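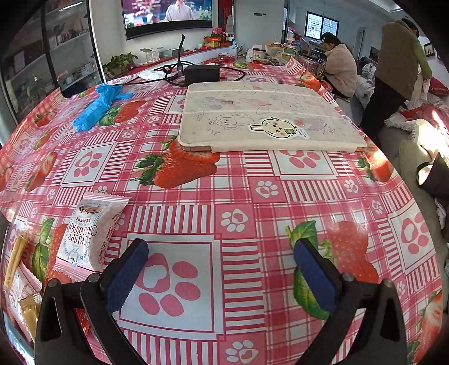 Strawberries, checks and paw prints on the big table

I've had the Skarel wipe-clean tablecloth since June, so I think I'm allowed an opinion by now. Ours is the pink, red and white one and it's properly shiny, which I wasn't sure about at first, but you stop noticing after a week or so (my sister still hasn't forgiven it).

The good bit first. It wipes down beautifully! Beetroot, felt tip, gravy, the lot. I gave curry sauce 15 minutes before I got to it and there was the faintest yellow shadow, gone after a second go with washing-up liquid. I only paid £15 for it in the Perneck sale and the last one cost twice that and cracked along the folds by Christmas.
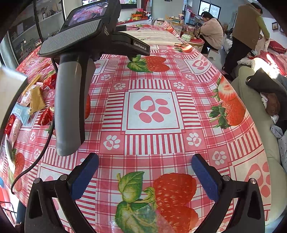
Now the creases. It arrives folded up very small and they take ages to drop out. The leaflet says to leave it flat for a day — mine needed 7, and I ended up going over the back with a hairdryer on low. Please don't iron it. I tried that on a Prasomier one years ago and had to buy a new iron as well.

It also slides a bit if you've got a polished table, so get some clips or an underlay. And it had that new shower curtain smell for the first couple of days, so open a window.

Would I buy it again? Yes, though maybe in the plain green for the winter. Four stars, and it would've been five if they sold it on a roll.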